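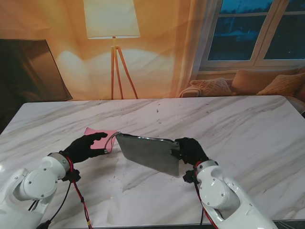

Le poste à deux bras, avec le carré de tissu rose et l'objet gris foncé muni d'un cordon.

Kirsty Naylor s'occupe de la couche de commande chez Fesus depuis mars. Avant cela, elle écrivait des pilotes de variateurs, et elle en a gardé une méfiance tenace envers les horloges. « Deux bras, ce sont deux bus et deux dérives. Si les horodatages ne sont pas alignés avant l'apprentissage, la politique apprend le décalage. »

La pile interne, baptisée Somgate, sépare la planification de l'exécution. Le modèle prédit des séquences de 8 consignes articulaires, qu'un interpolateur rééchantillonne à 200 Hz. Le recouvrement entre séquences a longtemps posé problème. « On moyennait les consignes sur la zone commune. En espace libre, c'est correct. Au contact, la moyenne de deux trajectoires valides peut très bien traverser la table. » L'équipe pondère désormais selon l'âge de la prédiction et gèle les premières consignes de chaque séquence.
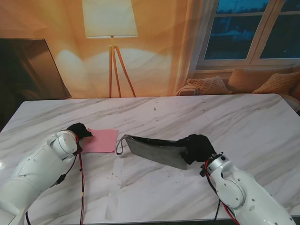
Les objets souples l'intéressent surtout pour ce qu'ils font à l'estimation d'état. Un tissu posé à plat n'a presque pas de relief, et la profondeur y est inexploitable ; la segmentation repose donc sur la couleur et le contour. Une dragonne est pire. « C'est une courbe fine, qui se déforme dès qu'on incline l'objet auquel elle tient. On ne la modélise pas. On la déclare comme zone à éviter, avec une marge, et le planificateur fait le reste. »

Jordan Catterall, qui maintient Goodall, l'outil de relecture des épisodes, insiste sur la latence de perception : 39 ms en médiane, avec des pointes jusqu'à sept fois supérieures quand le disque sature. « On a fini par journaliser dans un processus séparé. La file est bornée, et si elle déborde on perd des images, jamais des consignes. »

Reste la coordination. Les deux bras partagent un seul modèle, mais chacun conserve son propre contrôleur d'impédance, avec des gains réglés à la main. Kirsty Naylor voudrait les faire prédire par la politique. Jordan Catterall demande d'abord un banc de non-régression. La branche correspondante est ouverte et, pour l'instant, elle ne tourne qu'en simulation.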